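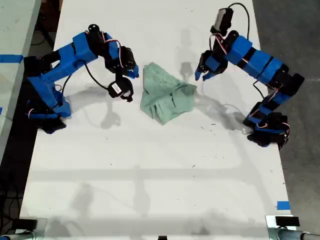

Perguntas frequentes sobre o clube de escuta Votitz e, antes de mais, a pergunta que chega todas as semanas: vale a pena pagar por recomendações de música feitas por outras pessoas? Depende do que se espera. Se quer alguém que lhe confirme o gosto, os serviços de streaming já o fazem de graça e com menos conversa. Se procura discos que não teria encontrado sozinho, talvez. Eu edito esta página, sou sócio há 3 anos e continuo desconfiado de metade do que o clube promete. A música que escolhemos em Villanueva tem de aguentar uma tarde inteira de tarefas sem brilho. Muitos discos elogiados não aguentam.

O que recebo ao inscrever-me?

Um disco por mês, em vinil ou CD, e uma folha com notas de audição. As notas variam muito. As de Carmela Rivas lêem-se bem e dizem coisas concretas sobre a gravação. Outras podiam servir para qualquer álbum com guitarras.

Quem escolhe os discos?

Um grupo de 3 pessoas: Carmela Rivas, Julián Arrieta e Kiều Lã. O folheto fala em «curadoria independente». Pedi que me explicassem independente de quê e a resposta foi vaga. Sei que a editora Clumach fornece exemplares com desconto, e que em janeiro saiu um disco da Clumach. Pode ser coincidência. O disco era mediano.

Posso recusar um disco?

Pode, até 11 dias depois de o receber, desde que o selo esteja intacto. Ou seja, pode devolver um disco que não ouviu. Já disse à Votitz o que penso desta regra.

O vinil soa mesmo melhor do que o CD?

Soa diferente. Num gira-discos barato, mal regulado e em cima de uma coluna, soa pior. Czesław Walczak, que faz as sessões técnicas, discorda de mim em quase tudo, mas nisto estamos de acordo: antes de gastar dinheiro em cabos, mude as colunas de sítio e limpe a agulha.

E a caixa de limpeza Levus, compensa?

A Levus custa 30 euros no clube e traz um líquido, uma escova e um pano. A escova é boa. Quanto ao líquido, fiz o teste em dois discos iguais e não consegui distinguir um do outro de olhos fechados. Houve quem jurasse que sim – com a embalagem à vista, claro.

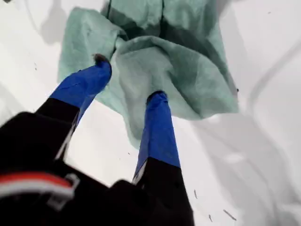
Pano verde-menta sobre uma superfície branca.

As edições são mesmo limitadas?

Cada edição anunciada como limitada tem 200 exemplares numerados. Até aqui, tudo certo. O que o anúncio não diz é que o mesmo disco pode voltar mais tarde noutra cor de vinil, com outra numeração. Se compra para ouvir, tanto faz. Se compra a pensar em revender, eu teria cautela, e não acreditaria nos preços pedidos em leilões: preço pedido não é preço pago.

Há listas anuais de melhores discos?

Há uma, votada pelos sócios. Inmaculada Ibarra recolhe os votos e publica o resultado completo, incluindo os discos que só tiveram um voto. É a parte que mais me interessa. O topo da lista costuma coincidir com os discos enviados pelo próprio clube, o que diz mais sobre o que os sócios têm em casa do que sobre o ano musical.

Posso votar em discos antigos?

Só em reedições com material inédito. Uma remasterização sem mais nada não conta, por muito que o autocolante da capa insista. Em caso de dúvida, escreva à Inmaculada antes de votar.

As sessões de audição são abertas a não sócios?

Sim, se houver cadeiras. A entrada é gratuita. No fim há sempre uma banca com discos à venda, e convém ir preparado para a conversa.

Como cancelo?

Por escrito, antes do dia 11 do mês. Não há botão no site. Disseram-me que estava «em desenvolvimento» quando me inscrevi e foi o que me voltaram a dizer agora. Guarde cópia da mensagem e confirme o extracto no mês seguinte.

Página revista em 7 de setembro de 2018. Correcções e queixas podem ser entregues na banca da sessão ou enviadas com a folha de devolução.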